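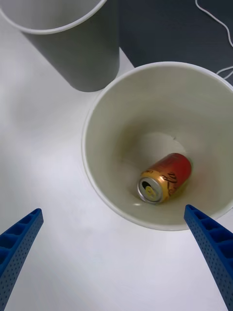 One reader wrote in after last month's column to say that if a drama needs two hours and a quarter every week to tell its story, it doesn't have enough story. I have been turning that over, and I think the reader is mostly right, though I would put the blame somewhere else.

The serial that set this off was Hitcombe, which goes out on Friday nights and has been stretched again for its second season. The first season ran to 90 minutes an episode with the adverts taken out. That was already long by the standards most of us grew up with, but it held together. The family in the big house had its quarrel, the hotel was sold, the younger sister came home, and you went to bed knowing where things stood.

The new episodes are half as long again, and the extra time has not gone into plot. It has gone into people looking out of windows. In the third episode the mother reads a letter, puts it down, walks to the balcony, remembers four moments we saw the week before, and then picks the letter up again. I timed it, and it took longer than the wedding.

It is easy to blame the writers for this, and plenty of viewers do. I don't think that is fair. A longer episode gives a channel more room for adverts, and it also keeps people from switching over to whatever starts at ten. The writing room is handed a slot and told to fill it. Anyone who had to turn out a feature film every week, with the next one due before the last has been edited, would be glad of a balcony too.

Compare it with Brestton, which finished in May. Brestton had a small cast, not much money and one good street to film in. Its episodes were under an hour. When the shopkeeper found out about her husband, she said so in the same episode, to his face, and the rest of the story had to deal with it. In Hitcombe that discovery would have been good for five weeks of her nearly telling him.

The other trouble with length is what it does to the minor characters. The Zúñiga household began as a bit of comic relief, two or three short visits a week, and they were the best thing in it. Now they have a kidnapping. They also have a lawsuit and a lost twin, and the actors look tired. A comic aunt can't carry forty minutes — she was never built for it.

I will say something for the long episode, in fairness. My own mother likes it. She has it on while she irons and she says the slow parts are when she does the collars. There is a real audience for television that keeps you company, and Gedeo ran to 303 episodes on exactly that basis. But Gedeo was a half-hour daytime serial and knew it. Nobody was asked to sit in the dark and give it a whole evening.

What I would like to see is simple enough. Cut the Friday episode back to 90 minutes and drop the flashbacks to anything shown in the past fortnight. If the channel must have its full evening, put a second, shorter drama after it and let some new writers have a go.

I expect none of this will happen while the ratings stay where they are. I will be watching this week all the same, as I want to know who bought the hotel.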